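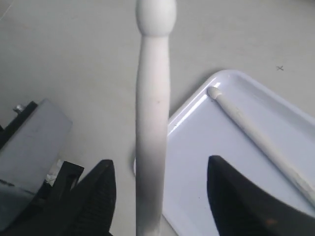
Handout 6: Learning to place from wrist views

These notes go with the second half of the lecture on imitation learning. Read the section on action chunks first if you missed it.

The problem

We want an arm to pick up a stick and put it in a tray. Writing the motion by hand is easy if the stick is always in the same spot. It stops working once the tray is turned or the stick sits at a slant in the fingers. The method covered here, called Lisollow in the lab notes, learns the motion from people steering the arm.

What the policy sees

The only camera is the small one at the wrist. The two black fingers stay in view, so the policy can read where the held object is relative to them. A white stick between the fingers hides part of whatever lies behind it, and a finger can cover part of a stick already in the tray. White sticks on a white tray against a pale grey table give very little contrast. Edges, rims and shadows carry most of the useful signal.

Training data

The set has 258 demonstrations. Each one is cut into short windows of images paired with the gripper poses that followed. Poses are stored relative to the current wrist pose. Using table coordinates ties the policy to one table, and we saw in February what that does to the results.

Training steps

1. Crop and resize the images. Do not flip them left to right, as the recorded motions would no longer match.
2. Vary brightness and colour a little. Strong changes wash out the tray rim.
3. Train for 3000 steps with the image encoder frozen, then release it and carry on until the validation loss levels off.
4. Keep the last checkpoint and the best one. They often behave differently on the arm.

Testing

We ran 200 trials, with the tray angle changed between trials. A trial counts as a success if the stick ends up fully inside the rim and the fingers have let go. A stick resting on the rim is a failure, even if it later rolls in.

Most failures came at release. The policy lowered the stick to the right place but opened too early, and the end struck the rim. Validation loss did not predict this. Two checkpoints with nearly the same loss can differ a good deal in when they open the fingers.

For the exercise

Compare predicting one pose at a time with predicting six. Plot finger opening against height above the tray for both, and mark the point of release. Use the same held-out demonstrations for each plot.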